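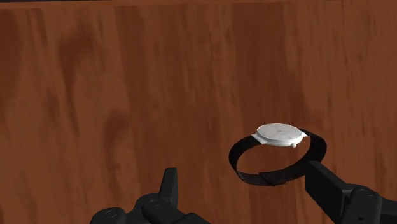 What is the Rastaton build?

A two-armed tabletop manipulator that a few of us are putting together at the Prummont shared workshop, on evenings when the laser cutter people haven't taken all the outlets. The arms get rehearsed in simulation first. Breaking things there costs less.

How much has it cost so far?

1,270 dollars in parts, not counting the arms, which are on loan from a member and have to go back in January in the same state they came in. Coffee is a separate budget and we don't publish it.

Do I need to know how to code?

A little Python helps. If you can edit a config file without improving it, you're ahead of most of us. Merja Turunen wrote the grasp planner and would like people to read her comments before asking her what they say.

Why does the simulated room have furniture in it?

The early version was a gray plane with a cube on it, and the planner got very good at gray planes with cubes on them. So we gave it a table with a laptop, a banana, a small white bowl and a box, plus chairs to get in the way. Flat things lying on the tabletop are still the hardest part. Fingers come down on them from above and there isn't much to get hold of.

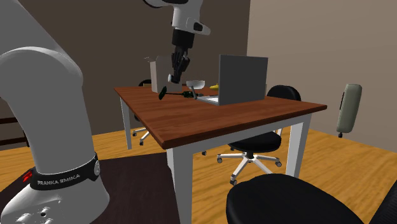

Running it at home

What computer do I need?

Anything with a decent graphics card and 12 GB of free disk. My old desktop manages, with a fan noise the neighbors have asked about.

How long does a run take?

We do 200 attempts per object, overnight. Start it before 10 p.m. or you'll be eating breakfast next to the progress bar.

What success rate should I expect?

Not 100 percent. If you get 100 percent, check that the objects loaded. Ask me how I know.

Where does the Grirkmont branch fit in?

It was a rewrite. Leave it alone.

Can I use the Kuipers bracket on my own arm?

Yes, the drawing is in the parts folder. Print it solid and use the longer screws.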